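The Ghanem House
by Sawsan Saab

The house had been on the market since May, and by the time Issa Majali came to look at it the asking price had dropped twice. He brought a tape measure and a flashlight. He did not bring his wife, who had said she would see it when it was worth seeing.

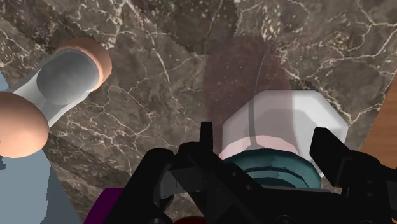

1. The Kitchen

The agent stood by the window and let him walk around. The counter was dark marble with pale veins all through it. Issa put his hand flat on the stone. His mother had wanted a counter like that for as long as he had known her, and she had rolled out dough on a folding table until she was 80.

"The Ghanem family put that in," the agent said. "They never cut corners."

"When did they leave?"

"The son went to Vilonden for work. The parents stayed a while longer."

Issa opened the drawers one at a time. In the last one he found a key with a paper tag tied to it. The tag said 93 in blue ink. He held it up, and the agent shook her head.

"It doesn't fit anything here," she said. "I've tried it."

2. The Stairs

There were marks on the wall beside the stairs where pictures had hung. Issa went up slowly. The fourth step gave under his weight, and he wrote that down.

He had sold his share of the shop in Stustiter that winter. The buyer was a man he had trained himself. They had signed the papers in the back room, next to the boxes of pipe fittings, and then the man had asked him where the spare fuses were. Issa told him. He drove home after that and slept in his clothes until dark.

Upstairs there were three bedrooms, all painted the same green. In the smallest one somebody had written a phone number on the door frame in pencil — just the last four digits, 2132, with a line drawn under them. He looked at it for a while. He thought about the person holding the phone against a shoulder and looking for a piece of paper.

3. The Yard

The agent waited in her car to make a call. Issa went out the back way and found a neighbor on the other side of the fence, an old man in a wool hat, pulling up dead tomato vines.

"Are you buying it?" the man asked.

"I'm looking."

"The basement gets water in the spring. She won't tell you that."

Issa thanked him. He took the key out of his pocket and asked if he knew what it was for. The old man wiped his fingers on his pants before he took it.

"That's mine," he said. "I live at 93. I gave it to Mrs. Ghanem when my hip was bad, in case I fell." He turned the tag over. "She came in every morning. She'd call up the stairs, and I'd call back down."

He stood there with it in his palm. A truck went past on the road.

"Would you like it back?" Issa asked.

The old man seemed to be working something out.

"Are you going to buy it or not?" he said.

Issa looked at the house. The gutter was loose on the north side and the paint was coming off around the windows. He would have to fix the step, and the basement before anything else.

"My wife has to see it first," he said.

"Well, bring her, then." The old man handed the key back over the fence and bent down to his vines again.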